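Notes for anyone picking up the Stirkness rulings set. Last edited 27th July.

# Stirkness rulings

A collection of 2,000 short news reports on disputes over places of worship: who may enter, who holds the keys, who pays for the roof, and what courts and governing boards have said about it. The reports are in English. Andico gathered and labelled them, and Bukville hosts the files.

## What is in it

Each record is one report, cut to its first five paragraphs. Longer pieces kept repeating background from earlier coverage, and labellers were marking the same ruling several times.

| Field | Meaning |
|---|---|
| `report_id` | Our own number, never reused |
| `body` | Text of the report |
| `faith` | As named in the report, or blank |
| `dispute` | Access, ownership, upkeep, or other |
| `stance` | What the governing body said it wanted |
| `reversed` | Yes if the body had earlier said the opposite |

`stance` records the position given in that report only. If a board changed its mind a month later, the later report carries the new position and the earlier one is left alone.

## Labelling

Every report was read by 3 labellers working apart. Where two agreed, their label stands. Where all of them differed, the record is marked `unsettled` and kept in the set. Most of these fall under `dispute`, where a quarrel over a locked side door can be both access and ownership.

The labelling was done in Yan, a plain text tool with keyboard shortcuts. Exported files use its column order, so please read columns by name – the order changed in September and older exports don't match.
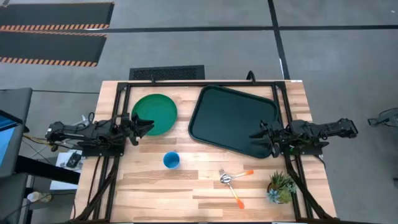 Blank values in `faith` mean that the report did not say. Please don't fill them in from the name of the building. Several sites in the set are shared, and a few have changed hands more than once.

## Splits

- `train`: 1,000 reports
- `test`: the remainder

All reports on one dispute sit in the same split.

## Known problems

- Court cases are covered far better than disputes settled locally.
- `reversed` depends on the report mentioning the earlier position, so it is too low.
- Some reports quote a lower court ruling that was later overturned – the text has not been corrected.

## Use

Free for research and teaching. Don't use the labels to make claims about the views of worshippers, who are rarely quoted. Corrections should give the `report_id` and the field concerned, and go through the issues page on Bukville.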